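Fake flowers on the tables: yes or no?

skultbridge_lass
Doing the tables for my sister's do in March, 249 guests at the last count (I know, I know). Mum wants fresh everything. I want silk, partly for the money and partly so I'm not up at 5 in the morning sticking stems in jam jars. Has anyone gone fully fake and been happy with it?

RawanSaab
Yes, and I'd do it again! Rosales on the high street had the decent ones when I got mine. Go for hydrangeas, they're big so you need fewer per table, and the pale blue looks lovely on white.

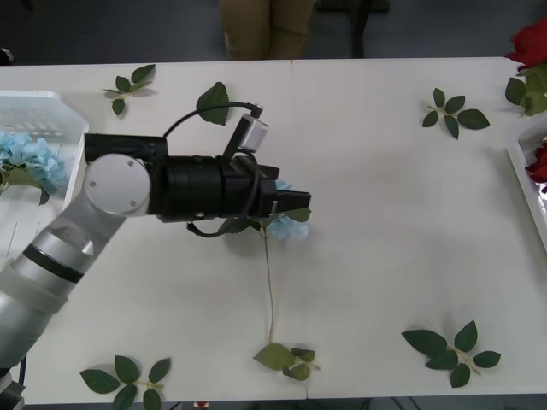
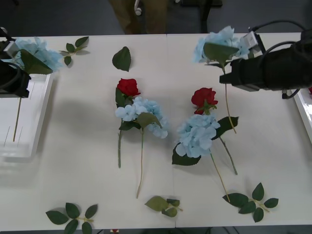 Buy your leaves separately as well, it's much cheaper than getting them ready made up. And steam everything the night before, they come out of the box flat as pancakes.

dinmont_dave
Sorry but no. You can always tell. We went to one last year with silk roses and my nan leaned in for a sniff and got a noseful of dust. Get tulips from the market on the Thursday and have done with it.

RawanSaab
Dust is a storage problem Dave! Mine live in a lidded box.

Raghda Daher
I'm a bit in the middle. Fake for the tables, fresh for anything people hold or get close to. We had around 200 and did it that way, and the only person who said a word was my aunt, who says a word about everything.

dinmont_dave
Your aunt sounds right to me.

skultbridge_lass
Ha! Mum likes the half and half idea, so bouquets fresh and tables silk. Raghda, did you put the fake ones in water or leave the vases dry?

Raghda Daher
Dry, with a bit of gravel in the bottom so they don't tip over.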